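4.2 Sorting small items into a divided tray

I'll admit this was the task I expected to get through fastest. Putting small things into the right part of a shallow tray is the kind of chore you hand to a six-year-old, and it shows up everywhere: the junk drawer, the snack plate, the parts bin at the end of a packing line. When Firouzeh Mazandarani and I drew up the list of chores at Malholm, we put tray sorting near the top as a warm-up and saved our worrying for towels. That was a mistake (the towels went fine, see Section 4.4).

We recorded 356 demonstrations of the task with hand-held grippers, one in each of the operator's hands, and trained the Nimow policy on them from scratch. A second version started from the Javel checkpoint and saw the same demonstrations. Both were then run on the two-arm station for 175 trials each. I did most of the demonstrating myself and I can tell you that your thumbs get tired well before you get bored.

Figure 3. Bimanual demonstration of the tray task with hand-held grippers. 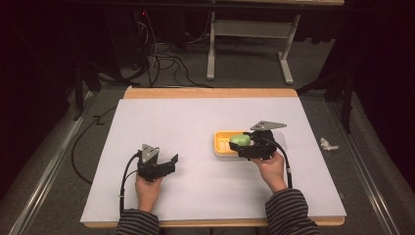 So what makes it hard? Picking up turned out to be the easy half. Both policies got hold of the item on nearly every trial, and round things were no worse than boxy ones, which surprised me! The trouble starts over the tray. A person lowers the thing, feels it touch a ridge, and shifts over a little without even thinking. Our policies have no sense of touch at all, so they let go when the picture looks right, and with a low ridge between two compartments the picture looks right a bit too early. The item lands on the ridge and then it's a coin flip.

The Javel version did better here, and I think I know why, although I can't prove it from this data. It waits. There's a small pause above the compartment before the jaws open, and during that pause the arm settles. The version trained from scratch copied my own bad habit of letting go while still moving (sorry, Firouzeh, you did warn me). We went back and dropped the 30 sloppiest demonstrations, all of them mine, and retrained. The pause came back, mostly.

The second arm was a puzzle too. In many demonstrations one hand simply stays out of the way while the other works, and the policy learned that very well. What it didn't learn was when to stop being polite. If the tray slid, I would steady it with the free gripper, but slides were rare in our recordings and the idle arm just hung there and let the tray wander off. Pouran Esfahani suggested nudging the tray on purpose during recording, and we plan to do that for the next round.

Can a machine do this chore yet, then? On a good table with a tray that stays put, I'd say yes, slowly. I'd let it sort my screws overnight. I wouldn't let it near a tray it could knock off the counter, and I'd want the recovery behavior from the Serrano experiments (Section 5) working before leaving it alone with anything that bruises.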